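Setting up your first wrist camera run in Foso

I've had the Foso simulator kit from Starkonel for a while now, and people keep asking me how to get from the installer to a gripper that moves. The manual does cover it, sort of, but it's spread over three chapters and it assumes you already know what a config profile is. So I wrote down what I do. You don't need a real arm for any of this, and a plain desktop with a halfway decent graphics card will do.

Before you start

Grab the Foso installer and the Rajput scene pack. They're separate downloads (I missed that the first time and spent an evening staring at an error box!). The scene pack is where the tables, walls and floors come from. Make a folder with a short name and no spaces in it and put both there.

1. Install and check the license

Run the installer, say yes to the defaults, and paste in your key when it asks. If the status light in the corner stays yellow, close the program and open it again. Mine does this on nearly every fresh install.

2. Load a scene

Go to Scenes, then Add Pack, and point it at the Rajput folder. It has 14 tabletop rooms in it. Pick one of the plain ones to begin with. The fancy ones look great but they load slowly, and you'll be reloading a lot.

3. Add the arm and pick the wrist view

Choose Add Robot, take the two-finger gripper, and drop it on the mount point. Then open the Views tab and switch from Room to Wrist. Now everything you see hangs off the hand, so the world tips whenever the wrist does. It made me a bit seasick at first - give it ten minutes.
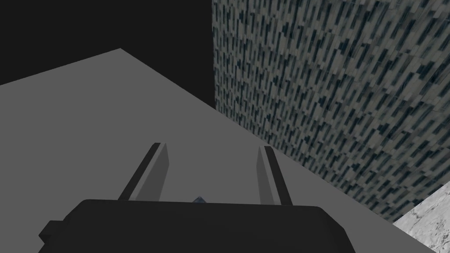
Get used to judging distance from this view before you try to grab anything. Nudge the arm with the arrow keys in small steps and watch how the tabletop slides by between the fingers. If your part keeps disappearing behind the hand, back off and come in from a little higher. I keep the step size at 2 for this, and I only turn it up once I'm well clear of the table.

4. Record a practice run

Press R to start and R again to stop. Open the fingers all the way first (the O key), line up, come down, close with C, lift. Your first few will be ugly. Mine were. Keep them anyway, because the replay tool lets you scrub back to the spot where you went wrong, and I learned more from that than from the tutorial videos.

5. Save and export

Save often. Foso has no autosave that I can find. For export I use the folder option, which writes each run out separately, and then I zip the lot myself. I've got over 2,145 runs on my drive and they still open fine.

Is it worth buying?

I think so, with a couple of gripes. The wall and floor textures are nicer than I expected, but the shading on the gripper itself is pretty flat, so you have to go by the outline when you're close in. I tried Buvuvier too, which has a friendlier menu, but its wrist view lagged on my machine and I gave up on it.

Ehsan Bangash wrote in to say that the R key does nothing on his laptop. Check under Settings, then Keys, and see if something else has grabbed it. I'm putting together a second page on lighting and random object placement, and that should be up in January.

Talha Satti
11 December 2024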